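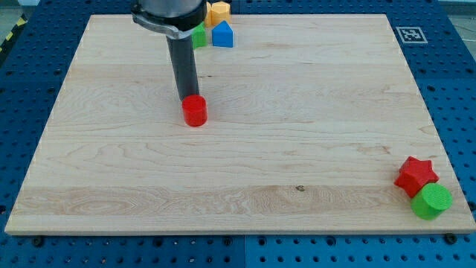
Search this site
Enter keywords
Go

Storncombe Technical Center Opens Robotics Laboratory to Visitors

By the Communications Office
April 15, 2020

The Storncombe Technical Center has published its account of the open day held at the Boyer Laboratory last October, together with the arrangements for public visits in the coming year. The event drew around 200 visitors over a single afternoon and was the first occasion on which the laboratory's robot manipulation work was shown to people from outside the center.

Visitors were admitted in small groups and taken through the laboratory by members of the research staff. The main demonstration concerned the handling of small colored blocks by a robot arm. At the station used for this work, a wooden board lies on a blue perforated table, and the arm reaches down over it with a long, slender gripper tube. The blocks come in several shapes, including cylinders, a five-pointed star and a house with a peaked top. The arm is given a block to pick up and a place on the board to set it down, and the task is then repeated with a different shape or a different starting position.

Staff explained that the blocks are used because their shapes present different problems. A short cylinder offers a flat, round top to the tube, while a star leaves less room for error in where contact is made. Blocks that touch one another are harder to deal with than blocks that stand apart, and part of the laboratory's current work concerns how the arm should approach a piece when another lies against it.

The project, known as Brivness, began with a grant from the Cusuvel Foundation and is now in its second phase. Its purpose is to develop methods by which a robot arm can handle objects it has not been set up for in advance. The first phase dealt with single objects placed in known positions. The second phase deals with groups of objects placed without a fixed plan, and will continue until the end of the present grant.

During the afternoon the arm completed 107 transfers of blocks in front of visitors. Groups were invited to choose which block should be moved next and to suggest where it should be placed. A member of staff remained at the controls throughout, and visitors were asked to stay behind a marked line while the arm was in motion. The laboratory reports that there were no safety incidents.

A second part of the program was held in the adjoining seminar room, where staff gave a short talk on the use of square printed markers in camera-based positioning. Such markers are fixed to the work surface at the station and allow the system to relate what a camera records to positions on the table. The talk was given three times in order to accommodate all groups. Printed notes were provided, and a copy may be requested from the laboratory office.

Visitors were asked to complete a short questionnaire before leaving, and 66 did so. Most of the written comments dealt with the demonstration itself. Several visitors asked for more time at the station, and others requested that the talk be given before the demonstration instead of after it. Both suggestions have been accepted for future events. A request for seating near the station could not be met, as the space is needed for access to the equipment.

The open day also included visits by 7 local schools, whose pupils attended in the first part of the afternoon. Teachers received a set of classroom exercises on shape, grip and position, prepared by the laboratory for use without any special equipment. The center intends to revise the exercises in light of comments from the schools.

Public visits to the Boyer Laboratory are suspended at present, and no bookings are being taken. When visits resume, groups will be smaller than before and places must be reserved in advance. Dates will be announced on the center's website. Schools that have already expressed interest will be contacted directly and do not need to apply again.

Questions about the Brivness project should be addressed to the laboratory office. Questions about visits should be addressed to the Communications Office of the Storncombe Technical Center.

Related items

Brivness project enters second phase
Cusuvel Foundation grant supports Boyer Laboratory
Classroom exercises available to schools
Changes to building access at Storncombe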